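I read the new jobs numbers for our region on Tuesday morning, before work, and I have been thinking about them all day. I will write some posts about vacancies, because I think this number is used badly. English is my third language, so please be patient with me.

The headline in the local paper says that employers in the Wevumholm area "cannot find workers." The proof is that there are more open positions than last July. This is true. But an open position is a strange thing to count, and it deserves a closer look.

A vacancy costs almost nothing to publish. You write the text one time, you put it on the website, and it can stay there for a year. An unemployed person has to exist before somebody can count him. A vacancy only has to be typed.

I worked for 9 years in the payroll office of a mid-size company, so I saw this from the inside. We had positions that were "open" in the system for the whole time I was there. The manager did not want to close them, because if he closed them he would lose the budget line. Every month they went into the survey as vacancies.

I don't say that all vacancies are like this. Many are real, and some are urgent. I say only that the number mixes the urgent one with the sleeping one, and the newspaper reader cannot see which is which.

So what can we look at in place of it? For me the first thing is wages. If a baker wants flour and cannot get it, he offers more money for flour. If he does not offer more, then maybe he wants the flour a little, but he does not need it today.

Take Vurnico, which is the biggest private employer near us. In their own public list this week I found 164 open positions. It is a big number for a company of this size. The starting wage in these ads is the same as it was last spring. I compared them one by one, with coffee.

Prices went up during that time, so the same wage buys less than before. In real terms the company is offering a lower price for labor while saying that labor is impossible to find. These two things can both be true, but somebody should explain to me how.

A friend of mine, Inès Carré, who hires people for a smaller firm, read my first posts and sent me a long message. She disagrees with me, and she gave permission to repeat it. I think her arguments are good, so I want to give them enough space.

Her first argument: the wage in the ad is not the wage in the contract. In her firm they publish the bottom of the range and then they negotiate. If they publish a higher number, the people who already work there will see it and ask for the same. So the ad can stay frozen when the real offers are moving.

I accept this. It is the reason why I prefer data on people who change jobs to data from ads. When a worker moves from one employer to another and gets a good raise, this is a real transaction. Money has changed hands. Sadly, for our region this figure comes out very late and is revised often.

Her second argument: some shortages can't be fixed with money in a short time. If the whole region has only a few qualified welders, then a higher wage moves one welder from firm A to firm B. Now firm A has the vacancy. The total is the same, only the invoices are bigger.
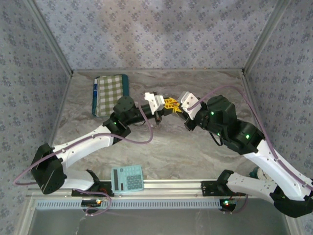 This is also correct, for one year or maybe two. But after that the wage does its work in another way. Young people look at what a welder earns and decide if they want to learn it. When the wage does not move, they receive the message that the trade is not needed so much, whatever the posters at the school say.

Her third argument was about hours, and I had not thought about it enough. She says that many candidates refuse because of the schedule and never reach the question of money. Early shift one week, late shift the next week. With small children this is very hard to organize.

I would say that the schedule is part of the price. A job with bad hours and a wage of X is a worse offer than a job with good hours and a wage of X. If the hours cannot change, the X has to go up. If the X cannot change, the hours have to get better. If both stay fixed, the position stays open, and it goes into the statistics as a "shortage."

Some people asked me in the replies about unemployment. In our area it is 5 percent. Is this low? By the standard of my parents it is wonderful. By the standard of some neighboring regions it is only average. I don't think we can say "hot" or "cold" from this number alone.

Also please remember who is not in it. A person who stopped searching is not counted as unemployed. A person who works two days a week and would like to work five is counted as employed, exactly like a person with a full-time contract. I know several people of the second type. They would be surprised to hear that the labor market is too tight.

A measure I like much more is the share of people between 25 and 54 who have a job. It is boring and it does not depend on who is "actively searching." When employers really compete for workers, this share goes up, because people come back who were at home before. In our region it has been nearly flat.

Gaspard Aubert, who taught me statistics in evening school a long time ago, used to draw two lines on the board. One was called "what people say" and the other "what people pay." He would ask us which line we would like to have if we could have only one. I still think about this drawing when I read a survey.

A vacancy survey is in the first line. So is a survey where the owners are asked if hiring is "difficult," "very difficult" or "extremely difficult." I was the person who filled in such a form. It took me five minutes, usually on a Friday afternoon, and I never once chose "easy." Nothing good could come to us from choosing "easy."

Now the part about policy, which is why I started this thread. The employers' group in Ollside is asking the regional council for a hiring subsidy. The idea is that the region pays part of the salary for the first months of each new worker. The open positions are the main argument in their letter.

I am not against helping companies. But if the shortage is real, and no workers are available, then a subsidy for hiring cannot create workers. It can only help firm A to take from firm B with public money. And if workers are available but the wage is too low for them, then the region pays the difference and the firm keeps the old wage table.

There is a third case, where the subsidy helps people with long unemployment to get a first chance. I think this case is good and I would support it. But then the rule should say this clearly, and the money should go only to this group. The proposal I read doesn't say it. It says "any new hire."

What I would spend the money on: the bus. I am serious. The industrial zone at Vasseur has a bus that stops at seven in the evening, and the late shift finishes at ten. If you have no car, you cannot take the late shift. For some of these open positions, the missing thing is a bus driver and some diesel.

The second thing is child care with longer hours. I repeat myself a little, but Inès convinced me here. If the council has to choose between paying a firm to hire a parent and making it possible for the parent to come to work, I choose the second. It stays useful also when the worker changes employer.

Someone wrote to me that higher wages would only make prices go up, and then everybody is in the same place again. It is a fair worry. If all wages rise and nothing else changes, part of it will go into prices, yes. I remember well the time when the price of bread was changing every few weeks, and I don't want it back.

But look at what we have now -- wages in the ads that don't move. We are quite far from a wage spiral. It is strange to be afraid of a flood when you are looking at a dry river. If I see two or three quarters of fast wage growth with no growth in output, I will change my opinion and write it in public.

Another reader asked why I "attack" Vurnico. I don't attack them. I buy their products, my cousin worked there and was treated well. They publish their positions openly, and so I could count them. Firms that publish nothing are more comfortable, because no one writes threads about them.

A correction to my post about the ads: two of the positions did have a higher wage than last spring, both for night work. I missed them because they are listed on a separate page. Thank you to the person who found it. It fits with what I wrote about hours, but I should have been more careful.

For those who want to check the numbers at home: the regional office publishes the vacancy table and the wage table in different files, and the job categories don't have the same names. "Technical staff" in one is "production and maintenance" in the other, more or less. I lost one evening on this, so now you don't have to.

The council will discuss the subsidy at the next session, which is open to the public. I plan to go and ask one question: how many of the open positions have had a wage increase in the last year? If they have the answer, I will post it here. I am going to sleep now and will read the replies tomorrow.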